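February 28, 2020

I've been cooking from the same vegetarian cookbook since January, and I have now made 20 recipes from it. I wanted to write down how that went before I forget which ones were worth repeating.

The book was a present from Fengying Xiao, who had bought two copies by mistake. I don't eat much meat anyway, but my weeknight cooking had shrunk to pasta, jacket potatoes and a lentil soup I could make half asleep.

The best chapter is the one on beans and pulses. The butter bean stew with fennel takes an hour, most of it unattended, and it was better the next day. I've made it three times. The black bean patties fell apart in the pan until I left the mixture in the fridge overnight - the recipe says 30 minutes and I don't think that is enough. I also add an extra spoonful of flour.

The baking chapter is weaker. The carrot loaf was heavy and needed another ten minutes in my oven. The oat biscuits were fine but far too sweet, so I cut the sugar by a third the second time. 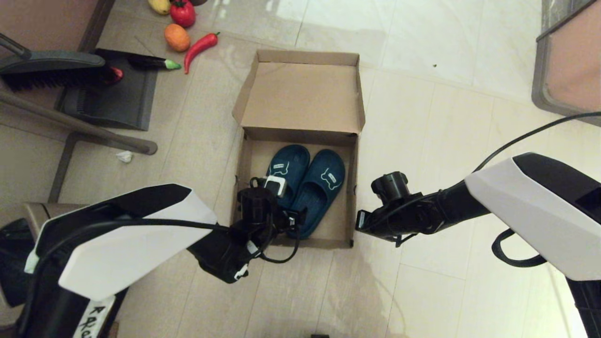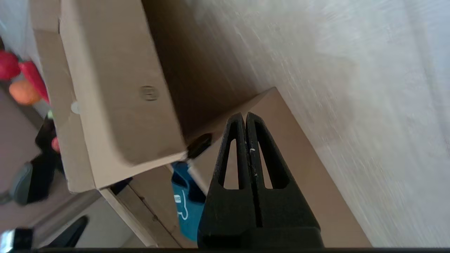 Can you cook from it without a food processor? Most of it, as long as you don't mind chopping. The dips and the nut roast are the two I'd leave out, though a stick blender does a decent job on the hummus.

Portions are on the large side. A recipe marked for four fed Jiahui Lu and me for two dinners, with a lunch left over. I halve most things now, apart from the stew, which freezes well in old takeaway tubs.

I have a few complaints. The index lists dishes by title only, so if you have a cauliflower to use up you have to leaf through the whole thing. Oven temperatures are given for conventional ovens and I keep forgetting to take 20 degrees off for the fan. The pages don't lie flat either - I prop mine open with the scales.

Next on my list are the leek dumplings, which need 6 leeks and a free afternoon. I'll also try the tomato rice again, with less stock this time. Mine came out closer to soup.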